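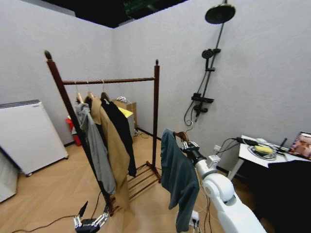 Can a robot hang up the washing yet?

July 21, 2022

Sort of. Putting a shirt on a rail takes me 2 seconds. Most of the arms I've read about need around 90, and that's with the shirt already on its hanger.

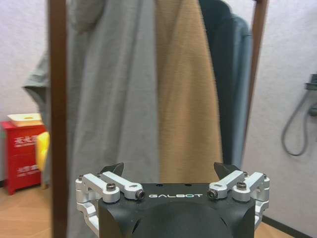
Cloth is the hard bit. It never hangs the same way twice, and coats get in the way of each other. I'd still buy one if it did the ironing.

27 shares | 2 comments
© Jonden blog | Contact | Back to top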